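16th October

Controller comparison for the sidewalk unit, Howells vs. Cetden, both in the Cukumau sim. Same start point, 164 steps each, camera at 2 Hz. Howells still drifts right after a turn. Cetden holds its line but brakes late. Raised the lookahead to 300 and reran; drift is smaller, braking no better. Mehrangiz Talebi wants the Ollero camera model tried before we pick one. 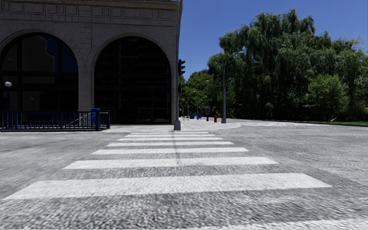
crosswalk, then the passage 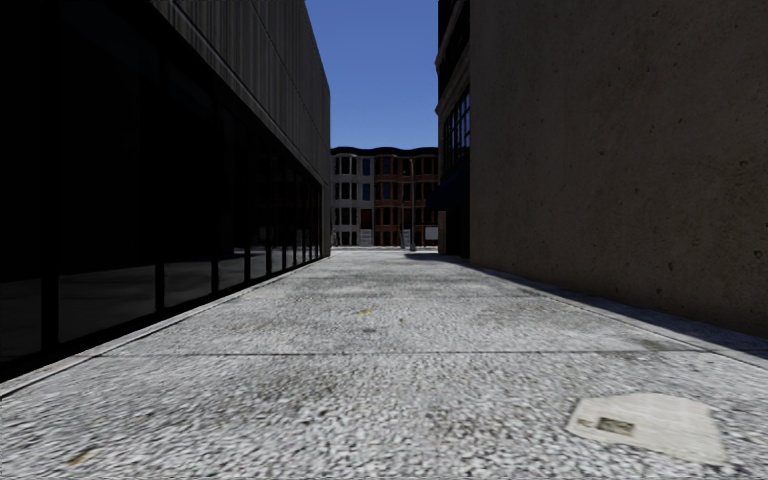 Filed under: Controllers / Sim runs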